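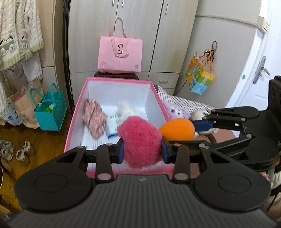 Session Log, Bench Four

The assignment sheet for the Vesidby course ran to 14 pages, and most of them dealt with logging. Each session needed a start time, an object list, a grip force setting and a result. The result field accepted P, F or X. P was a placement inside the box. F was a drop. X covered everything else, and the sheet asked students to use it sparingly.

She had used it 30 times by the second week of December.

The project was to collect gripper recordings of ordinary packing at home. Students worked in pairs, one gripper each, and put small objects into an open box until the object list was finished. The Obeidat team had chosen kitchen items, which were rigid and gave clean closing curves. The Buslow team had chosen books. She and her partner had chosen soft goods, for the reason that a bedroom was the only room available to them after eight in the evening.

Soft goods had a known problem. The controller estimated contact from finger position, and a pom-pom had no position at which contact could be said to begin. The fingers closed through the outer fibers with no load. Then there was a little load. Then the pads were nearly touching and the thing was held, or it wasn't. The makeup sponge was better. It compressed along a smooth curve and came back along nearly the same one.

Her partner proposed a threshold. Anything under the threshold was fiber, anything over it was object. They set it at 8 percent of full load and ran the pom-pom again. F. They set it lower. P, P, F, P. She wrote the values in the margin of the sheet, and her partner copied them into the file.

At 9:40 her partner said that the program in the other city had written back.

She asked which program.

Her partner said the one at Prodora, the one with the January start. The reply had come in the morning. Her partner had meant to bring it up before they calibrated.

She checked the left finger for play. There was a small amount at the second rivet, within the tolerance on page six. She asked whether the reply was a P or an F.

"P," her partner said.

She entered the start time for the next session. The object list had four lines left, the sponge and three things they had already done badly once. She read the lines aloud in order, as the sheet required, and her partner confirmed each one. The first attempt failed at the lift. The second held.

The sheet did not say what happened to a pair if one member left before the final count. It said that recordings belonged to the pair and had to be submitted under both station numbers. She had read that paragraph several times during the first week, when it had seemed to be about file names.

"We need 427," she said. "To pass the section."

"We can do that before January."

"At this rate we can."

They worked out the rate. It required four evenings a week, with no sessions lost to recalibration, and the threshold would have to stay where it was. Her partner wrote the figure at the bottom of the page and drew a box around it.

The next line was the pom-pom again. She closed the fingers slowly and watched the load reading, which stayed at zero for a long time. When it moved she stopped. Her partner asked if that was contact.

She said she would log it as contact.

She lifted, moved over the box, and waited for her partner to call the release. The call didn't come right away. The timer on the file kept running. Under the rules a hold longer than 14 seconds had to be entered as X, and she had the pencil ready.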